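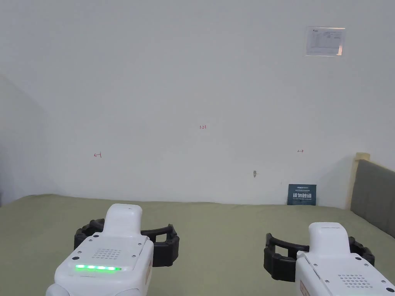 Nesma Soliman told me I was doing it all wrong, and that the robot would learn every bad habit I had. She was right, too. I'd been yanking the grippers around like barbecue tongs!

I spent an afternoon in January at Vester, where they teach robots bedroom chores by hand. You hold a pair of white grippers with black fingers, one per hand, and work over a bed as if they were your own fingers. Pinch, lift, pull toward the corner, let go. Each run gets saved, and the robot gets trained on the pile.

The pile is up to 762 runs so far, and Clem Halliday threw out 170 of them (people rush, he told me, and then the robot rushes). I added 75 before my wrists quit, though I wouldn't bet on Clem keeping them all.

The Ashby team does the same chores by remote control, from a desk with a joystick. I tried that for maybe ten minutes and hated it. Holding the grippers yourself feels a lot closer to really making a bed, even when you're bad at it.

Vester plans to move on to pillowcases next month, and Nesma is already dreading the zippers.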